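3.2 Partly hidden words

Words in printed text are almost always whole. Words in photographs often are not. A shop name runs behind a lamp post, a label turns out of sight around a jar, a coat sleeve covers the end of a street sign. For the reading task we needed items in which some part of a word was hidden by something else in the picture, and not by blur, glare, or the edge of the picture, which were handled as separate classes (Section 3.4). We call the thing that does the hiding the cover and the part of the word that can still be seen the remainder.

The starting set held 869 photographs drawn from the Durkow collection and from the street survey made in Paredes. Two raters, Krishnamoorthy Lobo and Pilar Rivadeneira, sorted them without seeing each other's choices. A photograph was kept if both raters marked at least one word as partly hidden and both agreed on the cover. Where they agreed on the word but named different covers, the photograph was set aside for a later study of layered covers. The sort left 363 photographs. Most show storefronts, market stalls, packaging, vehicles, or tools and equipment indoors. The raters also noted the direction of the word (level, slanted, or vertical) and the end from which it was covered.

Direction matters for a simple reason. In a level word, the cover most often takes the first letters, the last letters, or a strip along the bottom. The first letters carry the most weight for the reader, and a word that has lost them is harder to name than one that has lost the same share from its end. In a vertical word the case is less clear. Letters may be stacked upright, or the whole line may be turned, and a reader who has not yet settled which of these applies does not know where the word begins. The loss of one end then has a double effect: it removes letter shapes, and it removes one of the cues to reading order.
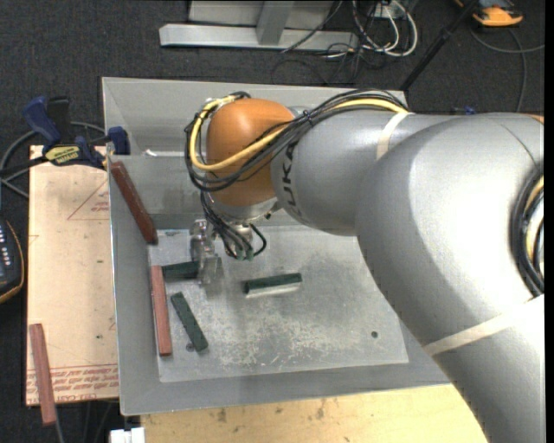 Reading order was therefore coded apart from the amount hidden. For each item the raters drew an outline around the remainder in Zamness and then a second outline around the area they judged the full word would fill. The ratio of the two gives the share left in view. A thin, bent cover gives trouble at this step, as it can cross a letter without removing enough of it to change what is read. Figure 2 belongs to the vertical group: the dark lettering "KUKA" runs along the end of the forearm and is partly hidden at the top by the cabling. Items of this kind were entered as covered from the top, with the cover listed as flexible. Signposts, boxes, and shelf edges were listed as rigid. The two kinds were kept apart because the edge of a flexible cover seldom lines up with the strokes of the letters, while a rigid cover often cuts them in a straight line that can be mistaken for part of a stroke.

Short words raise a further problem. A long word with two letters hidden can usually be worked out from what is left. A word of four letters with one hidden may have several good completions, or, if it is a name, only one that the reader happens to know. We did not remove names from the set. Leaving them out would have made it much smaller and would have changed its makeup, as names of firms and makers are among the most common words in photographs of public places. Each item instead carries a flag for whether the full word is a name, and all results in Section 4 are given with and without flagged items.

Readers saw each photograph once, on a screen at a fixed distance, and typed the word they believed was there. They could leave the field blank. The 15 readers in the pilot had taken part in none of our earlier studies, and three of them had grown up in Gelloseo, where vertical signs are common. Their answers were pooled with the rest, as the pilot was too small to support a split. A typed answer was scored as correct only if every letter matched; case and spacing were ignored. Blank answers were kept apart from wrong ones, following the practice in our earlier work on faded labels.

Differences between the raters on the share left in view were settled by taking the mean of their two ratios. Where the gap was wide, both outlines were drawn again after a delay. Flexible covers made up most of the redrawn items, and the second outlines were in nearly every case closer together than the first.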